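The Woman Who Saves Other People's Tablecloths

The first thing she does when I come in is put a napkin in my hand and ask me what I feel. I say it feels like a napkin. She laughs, takes it back, and gives me another one.

"Now that one," she says. "Rub it between your finger and thumb. Feel how it's cool and a bit slippery? That's linen, and it's older than both of us put together. The first one was cotton. You'll never mix them up again, I promise you."

She's right, I haven't. I spent most of an afternoon in her workshop in Juvville, two rooms over a shoe repair place, and came away with a new habit of picking up the corner of every tablecloth I sit down to. She runs Flindis, a mending and laundering business for household textiles: tablecloths, tea towels, bath towels, blankets, pillowcases, the odd christening gown. She prefers that I leave her name out of this. The business has a name, she says, and that's the one people need if they've got a hole in something.

How does a person end up doing this for a living? In her case it began with a box from an aunt's house, full of kitchen cloths that the rest of the family wanted to throw away.

"They were stained and some had holes you could put your fist through. But they'd been darned already, by somebody, maybe my great-grandmother, and the darning was so beautiful! Tiny little baskets of thread. I sat on the floor and looked at them for an hour. I'd been working in an insurance office for 7 years and I don't think I had looked at anything for an hour in all that time."

She taught herself to darn from a library book, then took a June course at Ererdale – she corrects me here, because I've written it down wrong. Ellero. It's a weaving school up in the hills, very small, where you sleep in bunks and the looms are going before breakfast. She went back three summers running.

"You can't really mend cloth until you've made some," she says. "Before Ellero I thought of a hole as something missing. After, I could see which threads had gone and which ones were still holding on. It's a completely different way to look at it. You see over, under, over, under, and you think, all right, I can pick that up again."

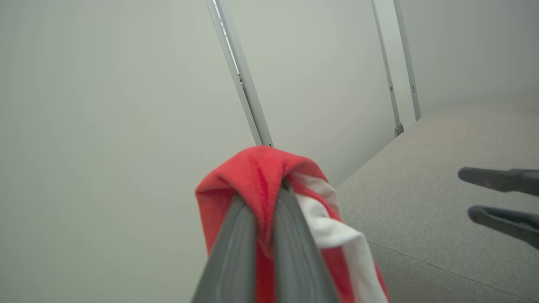 Towels, she says, are the thing people are most surprised to hear she'll take. A damask tablecloth, sure, anyone can see why you'd want to keep that. But a bath towel?

"People love their towels! They really do. I've had grown men come up those stairs with a beach towel in a grocery bag, hardly able to look at me. And I say, come in, sit down, let's see it. Usually it's the edge that's gone. The loops in the middle will last for ages, but the hem takes all the pulling, from hooks and from hands. So you take the old hem off, turn a new one, and that's another ten years."

She has strong views on how we wash them, too, and I'd barely opened my notebook before they came pouring out. Less soap is the big one. Half of what we think of as a worn-out, scratchy towel is old detergent sitting in the loops, and she'll run a tired one through a warm wash with nothing in it at all just to see how much foam comes out. Fabric softener she won't have in the building. It coats the cotton, she says, so the towel feels lovely and then just pushes the water around your back.

"And shake them! Before they go on the line or in the dryer, give them a good hard snap. My neighbors think I'm crazy. It lifts the loops up. You'll feel it the first time you do it."

What about color? I ask because there's a stack of reds on the shelf behind her, from brick to something close to pink, and I've ruined enough white shirts to be wary.

"Oh, red," she says, and pulls her stool in. "Red is my favorite subject. Everybody's afraid of red. The old household reds, the ones in the borders of tea towels, those are often the safest thing on the cloth. They were dyed to be boiled. I've got a towel from the 1920s where the white has gone to yellow and the red is still singing. It's the cheap modern ones you have to watch. Wet a corner, press it in a white rag, wait a minute. If the rag's clean you can relax."

She does her own dyeing, mostly to get thread that matches. A patch can be a new piece of cloth, but a darn needs thread that has faded about as much as what's around it, and you can't buy faded thread. So she makes it. There's a wall of small drawers in the back room with 900 shades wound on cards, each with the date and the recipe in pencil. She pulled out drawer after drawer for me. Eleven kinds of cream! I'd have sworn that four of them were the same, and then she laid them on a pillowcase and three simply vanished while the fourth stood out like chalk on a blackboard.

The drawers themselves came from Ververidis, a button and ribbon shop that used to be on the corner by the old station. When it shut down she bought the whole cabinet and had to take a window out to get it in.

"It still smells of the shop. Kind of like cardboard and lavender. I used to go in there as a kid and just open things."

Each job gets a number, written in ink in a tall green ledger. On the day I visited she was working on number 3271, a wool blanket with moth damage along one fold. She let me watch for a while. She works with a long thin needle and a wooden mushroom held underneath, and she doesn't pull the thread tight, which was what I'd always done with socks and why mine always puckered. You leave a small loop at the end of each row. It looks sloppy until the piece has been washed, and then the loops draw in and everything lies flat.

I ask whether customers want the mend to be invisible.

"It used to be almost all of them. Now it's more like half, I'd say, and the young ones nearly always want it to show. They'll say, can you do it in yellow? And I think that's great. I had a woman who wanted every hole in her grandmother's tablecloth done in a different color, and her family was coming for the holidays and they were each going to sit at their own darn. I loved that job. I'd have done it for free, only don't print that." (She told me later I could.)

Some things she sends home again. Silk that has started to shatter can't be sewn, as every stitch makes a new tear, and she'd rather show people how to store it. Rolled, never folded, with plain cotton in between and no plastic. She also turns down anything that's still wanted just as it is. A man once brought her a child's blanket that was mostly fringe by then, and the child was with him, and it was clear from the look on the child's face that there wasn't anything wrong with the blanket at all.

For those of us who'd like to start at home, she has a short list. A packet of long darning needles. Cotton thread in white, cream and one color that you like. Something round and smooth to hold under the hole, and a lightbulb or an orange will do. Begin with a tea towel, since you won't mind if it goes wrong, and choose one with a plain weave so you can see what you're following.

"And do it by a window," she says. "Do one row, have some coffee, do another row. My first darn took me 6 evenings and it looked like a spider had been sick on it. I still use that towel!"

She went and got it to show me. It was hanging on a nail by the sink, and she was telling the truth on both counts.

Flindis takes in work on weekday mornings. The next beginners' darning class is on December 6, 2019, in the front room, and there's space for a few more around the table. Bring something with a hole in it.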